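Rovuston Community Workshop
Progress Report to the Qudah Fund
Reporting period: January through June
Prepared by Hussam Nimri, Program Manager

Last updated: June

1. Purpose of this report

This report describes the progress of the Adult Evening Classes and Tool Library program during the first half of the grant year. It follows the headings set out in the grant agreement and should be read together with the budget statement sent separately by our finance office. Where a target has not been met, the report says so and gives the revised date.

2. Background

The program operates from the former print works in Rovuston, with a smaller site in Gellelcombe. It was set up to give adults who are out of work, or who work irregular hours, a way to learn household and bench repair skills in the evening at no cost. The Qudah Fund agreed to support teaching, materials, and the running of the tool library. Rent and utilities are paid from other income and are not charged to this grant.

3. Enrollment and attendance

The agreement set a target of 90 enrolled learners by the end of June. That target was met in May, and enrollment for the current term is now closed. Applicants who could not be placed have been offered first choice of classes in the fall.

Attendance was strong in the winter term and weaker in the spring. The largest drop was in the furniture repair class, where the start time of 6:00 p.m. proved too early for learners coming from the distribution centers on the east side of town. The class was moved to 7:00 p.m. after the spring break and attendance recovered over the following weeks. We intend to keep the later time.

The plumbing basics class at Gellelcombe was suspended for part of March while the water supply to the building was repaired. The missed sessions were made up in April. Two learners withdrew during the suspension and have since enrolled in the fall class.

4. Teaching and course content

Five courses were taught in the period: furniture repair, plumbing basics, small appliance repair, bicycle maintenance, and sewing and alterations. Course outlines were revised over the winter, mainly to reduce the amount of time spent on lectures. Each course now begins at the bench in the first session, with written notes handed out at the end for reading at home.

Instructors had asked for clearer guidance on how to assess learners who miss sessions for work reasons. A short assessment policy was adopted in February. It allows a learner to complete a missed task during open bench hours, with any instructor present able to sign it off. Instructors report that the policy is easy to apply, although the record sheets were at first filed in different ways at the two sites. A single form is now used at both.
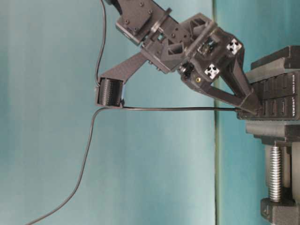
Sewing and alterations remains the most requested course, and the waiting list for it is longer than for all other courses combined. We considered adding a second evening group in the spring but could not find an instructor in time. A candidate has now been interviewed and references are being checked. If the appointment is confirmed, the second group will begin with the fall term.

5. Tool library

The tool library lends hand tools and small power tools to current and former learners for periods of up to 7 days. Borrowing rose steadily through the period, with the heaviest demand in April and May, when many households begin outdoor repairs.

Late returns continue to be a problem. In January, almost 40 items were overdue at the end of the month. We introduced reminder calls in February and extended the return counter hours to 8:30 p.m. on class evenings. The number overdue has fallen every month since then. We have chosen not to introduce fines, as a survey of borrowers suggested that fines would discourage the people the program is meant to reach.

The catalog was moved from paper cards to the Riretti lending system in March. The move took longer than planned. Many of the old cards carried no purchase date, and staff had to match them against invoices by hand. The work is complete for Rovuston. At Gellelcombe the records for garden tools are still on paper and will be transferred over the summer.

6. Safety

No injuries requiring medical treatment were reported in the period. Minor cuts were recorded in the first aid book and reviewed by the program manager each month. Following one of these reviews, cut-resistant gloves were added to the standard equipment for furniture repair.

The annual inspection of electrical equipment was carried out in April. Several extension cords failed and were thrown away. Replacements were bought from the existing materials budget.

7. Staffing

The post of evening coordinator was vacant from January until the middle of February. During that time the duties were shared among existing staff, which delayed the learner survey described in the next section. The post has been filled and the new coordinator has completed the probation period.

One instructor is on leave until September. Classes have been covered by a substitute at the same hourly rate, with no effect on the budget.

8. Learner survey

The survey planned for February was carried out in April. Learners were asked about the teaching, the building, and their reasons for enrolling. Most said they had joined to save money on repairs at home. A smaller group said they hoped to find paid work, and several of these asked for help in describing their new skills to employers. We have arranged two sessions on this subject for the fall.

The most common complaint concerned heating at the Rovuston site, where the rear classrooms are slow to warm up in the evening. The landlord has agreed to service the boiler before October.

9. Budget

Spending on teaching was slightly below plan because of the suspended classes and the vacant post. Spending on materials was slightly above plan, mainly owing to the higher price of lumber. We do not request any transfer between budget lines at this time. Should lumber prices remain high in the fall, we will write to the Fund before placing the next order.

10. Plans for the second half of the year

The following work is scheduled for July through December:

Completion of the tool library records at Gellelcombe.
Start of the second sewing and alterations group, subject to the appointment noted in section 4.
Boiler service at Rovuston, to be confirmed in writing by the landlord.
A repeat of the learner survey in November, using the same questions.

The Fund's program officer is welcome to visit either site during class hours. Requests for further information should be sent to Hussam Nimri at the Rovuston office.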